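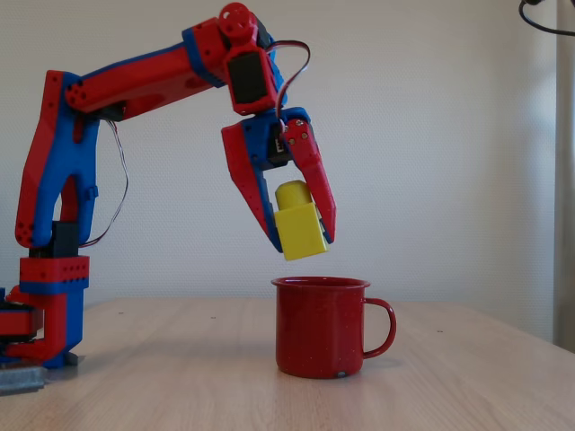

Der Greifervergleich in der Werkstatt Bincombe ist seit Juni ein gutes Stück vorangekommen. Wir haben in den vergangenen Monaten drei Fingersätze am selben Arm ausprobiert, jeweils mit demselben Controller und derselben Software. Als Aufgabe dient weiterhin das Ablegen von Kleinteilen in einem Gefäß. Der gelbe Baustein über dem roten Emaillebecher ist dabei zum Standardfall geworden: Das Teil hat gerade Seiten und obenauf einen runden Zapfen, man kann es also sehr unterschiedlich fassen. Und der Becher verzeiht keine großen Abweichungen.

**Die drei Fingersätze**

Satz A sind die langen, spitz zulaufenden Finger aus dem Drucker, ohne Belag. Satz B hat dieselbe Form, aber eine aufgeklebte Silikonauflage an der Innenseite. Satz C stammt von Erkell und ist kürzer, mit parallelen Backen. Arnout Mulder hat dafür einen Adapter gezeichnet, der mit vier Schrauben am Handgelenk sitzt. Die Datei liegt im gemeinsamen Ordner unter »Adapter_C_v3«. Bitte nicht mehr die v2 drucken, dort stimmt der Lochabstand nicht.

Jeder Satz hat gleich viele Greifversuche bekommen, in Blöcken zu je 50. Nach jedem Block wurde der Arm in die Ruhelage gefahren und der Nullpunkt geprüft. Insgesamt stehen jetzt 1.220 Versuche im Protokoll, einschließlich der Probeläufe vor der eigentlichen Reihe. Die 606 Läufe mit der alten Firmware sind darin nicht enthalten. Muthu Raju hat sie getrennt abgelegt, weil die Regelung der Servos damals anders eingestellt war und die Werte sich nicht vergleichen lassen.

**Was wir bisher sagen können**

Satz A greift schmale Teile gut, verdreht sie aber leicht, wenn er sie nur mit den Spitzen hält. Beim Baustein führt das dazu, dass er schräg hängt und beim Loslassen an den Becherrand stoßen kann. Mit der Silikonauflage wird das deutlich besser. Dafür löst sich das Teil beim Öffnen manchmal verspätet, und der Arm ist dann schon wieder in Bewegung. Eine kurze Wartezeit nach dem Öffnen hat geholfen, kostet aber Takt.

Satz C hält am ruhigsten. Er ist auch der schwerste, und das merkt man am Ellbogengelenk – in ausgestreckter Haltung sackt der Arm etwas nach, bevor die Regelung ihn wieder anhebt. Lieven Wuyts möchte deshalb vor der nächsten Reihe ein stärkeres Servo in der Schulter testen. Van den Broek hat uns zwei Muster zugesagt, ein Liefertermin steht noch aus.

Mit der Kamera sind wir weniger weit. Von oben verdeckt der Greifer kurz vor dem Ablegen genau die Stelle, auf die es ankommt. Seitlich montiert stört die glänzende Oberfläche des Bechers. Ans Koster probiert zurzeit eine flachere Beleuchtung aus und berichtet beim nächsten Treffen.

**Kabel**

Zwei Ausfälle gingen auf die Leitung am Handgelenk zurück. Wer am Arm arbeitet, lässt dort bitte eine lockere Schlaufe stehen und bindet sie nicht am Gehäuse fest. Bei voller Drehung braucht das Gelenk die Länge. Vor dem Start einmal von Hand durchdrehen, dann sieht man, ob etwas spannt.

**Wie es weitergeht**

Das Ziel für die Dauerprobe bleibt bei 4,000 Zyklen – Verzeihung an alle, die das in der Tabelle mit Komma gelesen haben: gemeint sind viertausend. Gefahren wird sie mit Satz B, weil wir vom Silikon noch nicht wissen, wie lange der Kleber hält. Satz C folgt, sobald die Servofrage geklärt ist. Das Protokoll führen wir ab jetzt in Wallia, die alten Tabellen bleiben lesbar, werden aber nicht mehr ergänzt.

Wer eigene Finger beisteuern möchte, schickt die Druckdatei an Jeanine Wuyts, möglichst mit Angabe von Material und Füllgrad. Die Aufnahme am Greifer ist für alle Sätze dieselbe, die Maßzeichnung liegt neben dem Adapter im Ordner.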